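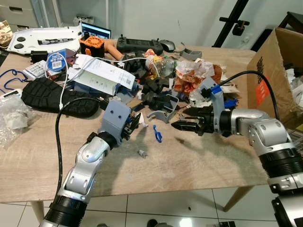

Banafsheh Mahmoudi demande si une loi qui autorise l'avortement suffit pour dire que l'avortement est accessible. Elle a posé cette question à la fin de la séance précédente, et je la reprends comme point de départ, parce que plusieurs étudiants ont répondu oui trop vite.

Droit et politiques de santé reproductive
Notes de cours, séance 3
Version du 01/07/2019

1. Le droit écrit et l'accès réel

On distingue deux niveaux. Le premier est le droit formel : ce que dit le texte, dans quel délai, sous quelles conditions. Le second est l'accès effectif : la possibilité, pour une personne donnée, d'obtenir l'acte dans le délai prévu par le texte. Les deux niveaux peuvent s'éloigner beaucoup l'un de l'autre sans que la loi soit modifiée.

En France, la loi Veil de 1975 a d'abord été votée pour une durée de cinq ans, puis confirmée en 1979. Le remboursement par la Sécurité sociale date seulement de la fin de l'année 1982. Entre ces deux dates, l'acte était donc légal, mais il restait à la charge de la patiente. Je vous prie de retenir cet intervalle, on l'oublie souvent dans les copies.

2. Les obstacles qui ne sont pas une interdiction

Dans la littérature on rencontre plusieurs types d'obstacles. Je les présente dans l'ordre où nous allons les étudier.

La distance. Pour l'exercice, nous utilisons le cas de Stornstead, une commune rurale dont l'hôpital le plus proche qui pratique l'acte se trouve à Grenthorpe, à 100 kilomètres. Aller et retour, cela fait 200 kilomètres, et il faut compter au moins deux rendez-vous si un délai de réflexion est imposé.

Le délai de réflexion. Il est présenté par ses défenseurs comme une garantie du consentement. Ses adversaires répondent qu'il pèse surtout sur les personnes qui habitent loin ou qui ne peuvent pas s'absenter de leur travail. Les deux arguments doivent figurer dans votre devoir, même si vous êtes convaincus par un seul.

La clause de conscience. Un médecin peut refuser de pratiquer l'acte. La question juridique intéressante est celle de l'obligation qui accompagne le refus : informer sans retard, orienter vers un confrère. Dans un petit établissement, la somme de refus individuels peut produire une absence de service, et aucun de ces refus n'est illégal.

Le coût. Il comprend le prix de l'acte, mais aussi le transport, la garde des enfants, le salaire perdu. Dans le cas de Stornstead, le dossier de travail retient un coût total de 280 euros pour la patiente, transport compris.

3. Comparaison : le modèle des délais et le modèle des indications

Le modèle des délais permet l'acte sur simple demande jusqu'à un certain terme de la grossesse. Le modèle des indications exige un motif (santé de la femme, viol, malformation grave), qui est vérifié par un tiers. Beaucoup de pays combinent les deux : délai d'abord, indications ensuite.

L'Irlande est un bon exemple de changement rapide. Le huitième amendement de 1983 protégeait dans la Constitution la vie de l'enfant à naître. Il a été abrogé à la suite du référendum de mai 2018, et la loi d'application est entrée en vigueur en janvier 2019. Attention au vocabulaire : le référendum a enlevé un obstacle constitutionnel et a donné au Parlement la compétence de légiférer. Il n'a pas créé lui-même un droit à l'avortement.

4. Remarque sur les sondages

Clementina Nogueira a signalé, avec raison, que les questions posées dans les enquêtes ne sont pas comparables. « Êtes-vous favorable à l'avortement ? » et « L'État doit-il l'interdire ? » n'obtiennent pas les mêmes réponses, y compris chez les mêmes personnes. On peut désapprouver un acte et refuser quand même qu'il soit puni. Quand vous citez un sondage, recopiez la question complète.

5. Travail à rendre

Lire le dossier Ghasemi (chapitre sur la clause de conscience) et la note Drirnine. La note est plus courte, mais son plan est difficile à suivre ; commencez par la deuxième partie.

Rédiger ensuite un commentaire de 3 pages sur le sujet suivant : « Le service de Grenthorpe ferme en mars. La loi n'a pas changé. Le droit a-t-il changé pour les habitantes de Stornstead ? »

Les citations du dossier doivent porter le numéro de page. Pour les textes de loi, indiquez l'article et la version consultée.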